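## 3. Installing the Nouri Graphics and Chipset Drivers

This section applies to the Zatix notebook series supplied through the Preston office. Read the whole section before beginning, and keep the computer connected to wall power throughout.
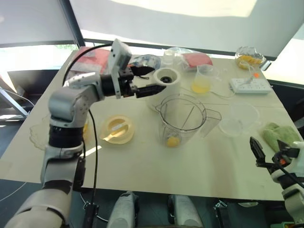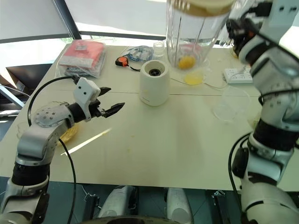

The driver package must be installed from a local administrator account, on a computer that has been restarted within the same working day. Installation over a remote session is not supported, as the display connection is dropped when the graphics driver is replaced. Work at a table with a light, plain top of the kind shown, where the small screws of the memory cover can be found again if the cover has to be opened under Section 5. Cables should leave the computer toward the back of the table and should not be pulled tight. A wireless mouse may be used, but a wired one is preferred during steps 6 through 9, when the Bluetooth service is stopped.

### 3.1 Before you begin

Confirm the following items:

- The battery is charged to 100 percent.
- At least 15 GB of space is free on the system drive.
- The Fosovier update agent is closed. It may be reopened after step 11.
- The model code on the underside label matches the code printed on the package folder.

> **Caution:** Packages for different model codes share the same file name. Installing the wrong package may leave the screen blank after restart. See 3.4.

### 3.2 Removing the previous driver

1. Open **Settings**, select **Apps**, and then select **Installed apps**.
2. Locate the entry *Nouri Display Components*. If there is more than one entry, start with the oldest version.
3. Select **Uninstall** and confirm. The screen may flicker or change to a lower resolution.
4. When prompted to restart, select **Restart later**.
5. Repeat for *Nouri Chipset Support*, and then restart the computer.

**Note:** If Windows begins to install a replacement driver by itself after the restart, allow it to finish. Interrupting it will leave an incomplete entry in Device Manager that must be removed by hand.

### 3.3 Installing the new drivers

6. Copy the package folder to the desktop. Do not run the installer from a USB drive or a network location.
7. Open the folder **Chipset** and run `setup.exe`. Accept the license terms and leave all options at their default values.
8. Restart the computer when the installer closes.
9. Open the folder **Graphics** and run `setup.exe`. Clear the box marked **Install companion software** unless your department has requested it.
10. Wait until the message *Installation complete* is displayed. The progress bar may remain at one position for up to 5 minutes.
11. Restart the computer and sign in with the same administrator account.
12. Open **Device Manager** and expand **Display adapters**. The adapter name should be listed without a yellow warning symbol.

> **Caution:** Do not close the lid during steps 7 through 11. On this series, closing the lid places the computer in sleep mode even when it is connected to power, and the installer does not resume.

### 3.4 If the screen remains blank

Press and hold the power button until the power light goes out. Disconnect the charger and all external displays, reconnect the charger, and start the computer again. If the screen is still blank, connect an external monitor to the HDMI port and repeat the removal steps in 3.2.

After 3 failed attempts, stop and send the computer to the support desk with the form in Appendix B. Requests concerning graphics drivers are handled by Beril Dağdelen; requests concerning chipset drivers or the Fosovier agent are handled by Jamshid Ansari. Computers received before noon on Tuesday are included in that week's repair list.

### 3.5 Recording the installation

Enter the driver version, the model code, and the initials of the installer in the equipment record. The version number is found in Device Manager, on the **Driver** tab of the adapter's properties. Where two adapters are listed, record both versions on separate lines.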